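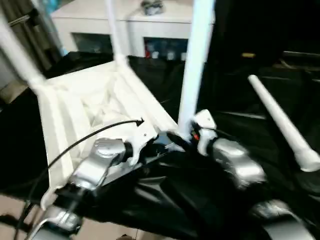
Karkia finger set for two-arm robots

Replaceable white fingers for parallel grippers, sold in left and right pairs. The set fits the Říha wrist flange directly and most other flanges with the adapter plate listed under Accessories.

Karkia fingers are meant for light, awkward objects that have to be held from two sides at once: chairs, crates, bins, folding stands. The contact face is long and flat, so it can push against a panel edge as well as close on a leg or tube. One arm can steady a part with the outside of the finger while the other arm grips.

In the box

2 fingers, left
2 fingers, right
8 flange screws
1 hex key
Printed fitting sheet

Specification

Finger length: 100 mm
Rated load per gripper: 500 g held at the tip, more when the object rests on a surface
Colour: white
Part number: 726
Made by: Skurex, Fendville

The load figure is for a straight lift with the arm stationary. Fast moves lower it. For furniture and other bulky items we suggest turning or sliding the object on a covered table and leaving full lifts to a larger gripper.

How we compared them

Before the set went on sale, Blažena Tóth and Alasdair Cowie ran it against our older short fingers and a soft-pad pair from stock. The chair test used a white plastic chair tipped over on a black draped surface, with its legs in the air. The left gripper presses on the near edge of the seat and the right one takes hold of an upright leg at its base. The task is then to set the chair back on its feet under remote control.

Each type of finger had 17 attempts by the same operator. The Karkia set completed 14 of them. The short fingers managed nine and the soft pads 11. Most failures with the short fingers came at the seat edge, where the tip slid off before the second gripper had closed. The soft pads held the seat well but twisted on the leg.

We also tried all three on a cardboard carton and a wire basket. There was little between them on the carton. On the basket the soft pads were easier to use, as the wires sink into the pad, and we would still choose those for wire goods.

Fitting

1. Power down the arm and wait for the gripper light to go out.
2. Remove the old fingers. Keep the screws apart from the new ones, as the lengths differ.
3. Offer up the left finger with the flat face inwards and start both screws by hand.
4. Tighten evenly, then repeat on the right.
5. Run the gripper open and closed at low speed and enter the new finger length in the controller.

If you use a head camera, check the view once the fingers are on. They are longer than the standard type, and a low camera may lose sight of a small object between them. Tilting the camera down slightly is usually enough.

Customer comments

"Good on tube and square section. Took me two goes to get the closing force right – start lower than you think." – Juraj Hrnčiar

"We changed over from the short ones in April and kept a pair of those for small parts." – Anika Lyons

Accessories

Adapter plate, sold singly
Spare screws, bag of 8
Soft pads, pair

Questions about fit can be sent to Vilém Tichý on the parts desk. Please give the make of your arm and the bolt spacing on the flange.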